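Review: the Jetmont bench practice guide for robot cells

I bought this guide in February expecting a dry binder, and I've ended up with 9 sticky notes in it. It covers small robot cells that take apart or rebuild electronics, and it is so readable! Veronica Nedelcu wrote most of it, and you can tell she has worked at a bench. 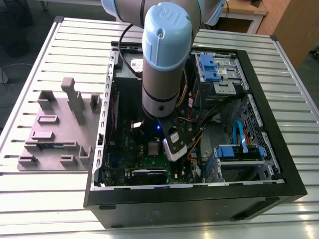
The fixture chapter is my favorite. Every part the arm handles gets a fixed home, and the home has to be within reach of the job – a gray printed plate with posts and slots next to the open tower, a memory module sitting in one of the slots, is very much the idea. There's also a good page on routing cables that hang from the arm, which I had been doing by guesswork.

Chapter four deals with processors and memory. The rule I copied out is to write down a grip force limit for each part and keep it with the program, where the next person will find it.
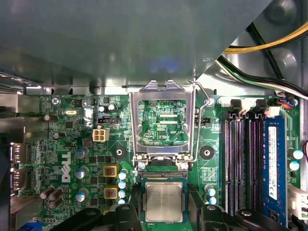
It also wants a second person to sign off any change to those limits, and Octavian Filip and I have kept that up so far. My one gripe is the index, which skips grounding completely (it's on page 477, in an appendix). I'd still buy it again.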